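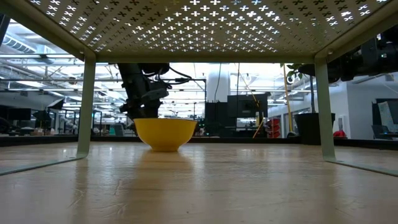 April, bench notes, shelf and bowl
3 comments | 1 share

Entry by Najwa. Started 8:40, wrote this up after lunch.

Setup is the green metal shelf on the wood bench with the yellow bowl under it, left of centre. Arm comes down behind the shelf and reaches the bowl from the back. Today was all about that approach. Bellville's serving counter has the same arrangement, a shelf at head height for plates with bowls going out underneath, and their people reach under it all shift. If we can't do it cleanly on our bench there is no point talking about theirs.

Program is Mulugeta's from last week, with the approach point moved back and the descent slowed to 70 per cent. I did not touch the grip force.

Morning block

Ran 100 cycles of approach, lower to rim, close, lift a little, set down, retreat. 3 faults. Two were the arm stopping itself because the upper section came too near the back edge of the shelf's top panel. The third was a grip on the rim that slipped when it lifted. Bowl dropped back onto its foot, no damage.

The two stops are the same problem. When the bowl gets set down a bit forward of where it started, the next approach has to reach further under, and the upper arm follows it in. The error adds up over a run. Resetting the bowl position by hand fixes it, but then somebody is standing there resetting bowls, and that is the job we said we were taking away.

Things tried:

- Approach point further back again. Fewer close calls at the shelf but the fingers arrive at too flat an angle and push the bowl.
- Steeper descent. Better on the bowl, worse for the cables, which swing out to the right on the way down. Watched them closely and they didn't catch on anything. I don't like it all the same.
- Slower set-down. This helped most. The bowl is glossy and so is the bench, and it was sliding on release.

Keeping the slow set-down. Dropping the steeper descent until the cables are tied in closer to the arm. Kofi has the ties.

Note on the shelf itself: the cross-shaped cutouts in the top let the room lights through. I wondered if that was upsetting the depth readings, so I laid a sheet of cardboard over the top and ran a short block. No difference I could see. Cardboard is off again. Leave it off.

Visit from Bellville, 10:30

Milagros Urrutia came in with Tsion Asfaw from their evening shift. Milagros runs the counter. Tsion has worked it for years and was the one I wanted to hear from. I ran the cycle for them at normal speed and then slow, and mostly kept quiet.

What Tsion said, as near as I could get it down:

The reach under the shelf is the worst part of the shift. It's the shoulder, and it comes on after the first couple of hours. They swap sides when they can but the right-hand side has the till. She would hand that over tomorrow.

What she would not hand over is the check. Every bowl gets a look before it goes out, for chips on the rim and for anything left from the wash. She does it while her hand is already on the bowl, so it takes no extra time. If the arm moves the bowl, she still has to look at it, only now she's waiting on the arm and looking past it. She asked where she would stand. I didn't have a good answer. On our drawing the operator is at the end of the counter with a stop button, and from there you can't see into a bowl at all.

She also asked who gets called when it stops. Under the current plan it's whoever is on shift, with a card of instructions taped up, and if that doesn't work they phone us. She pointed out that after six there are only two of them on, and one is at the till.

Milagros was more worried about hours. The Dridoreo people (they supply the trays and had a go at selling her a different system) told her she could run evenings with one person. She doesn't want to and says she has told her own management so. She asked us to put in writing that our layout assumes two people. I said I would raise it. Mulugeta, this one is yours, please. I think we should just do it, since the risk sheet already assumes two.

We talked a bit about volume. Their busiest lunch is 555 bowls. At today's cycle time we can't keep up with that and I told them so. Tsion said the arm doesn't need to do lunch. Lunch has four people on and they move fast, and a slow arm in the middle of it would only be in the way. Evenings are steadier and that's where people are sore. I hadn't thought of running it for only part of the day. It would change the numbers in the proposal quite a lot, mostly for the better.

Afternoon block

Moved the approach so the arm pauses just above the rim for a moment before closing. I wanted to see if a pause there would give a person time to look into the bowl. From the front of the bench it doesn't work, the gripper is right over it. From the left side you get a decent view. So if the operator stands on the left and the arm presents the bowl to that side after the lift, the check could stay with the person. They could hit accept or reject with a foot pedal. Kofi thinks we have a pedal left over from the Plendia job.

This makes every cycle longer. For evenings only, that might not matter.

Did not get to the stacked bowls. One bowl on its own is all this setup is good for right now.

To do

- Tie in cables (Kofi)
- Find pedal, check that it works (Kofi)
- Redraw operator position on the left, two people on the evening layout (me)
- Letter to Milagros about staffing (Mulugeta)
- Ask Tsion if she'll come in again for an hour once the pedal is wired. Paid, same as any other shift. She asked and I said yes.
- Re-run the full block with slow set-down and no hand resets
- Rename the program files. There are two called Pal and they're different.

Bowl stays where it is, please don't eat out of it.

Comments (3)

Mulugeta Wolde: Agree on the letter, will send you a draft first. On the part-day idea, check whether they need the arm parked out of reach at lunch. It can't just hang over the counter while four people work under it.

Kofi Odoi: Found the pedal. Connector is wrong, I can make up a lead. Cables tomorrow morning.

Najwa Daher: Good point about parking. Adding it to the redraw. There may be room to fold it back behind the shelf but I need to measure their counter again.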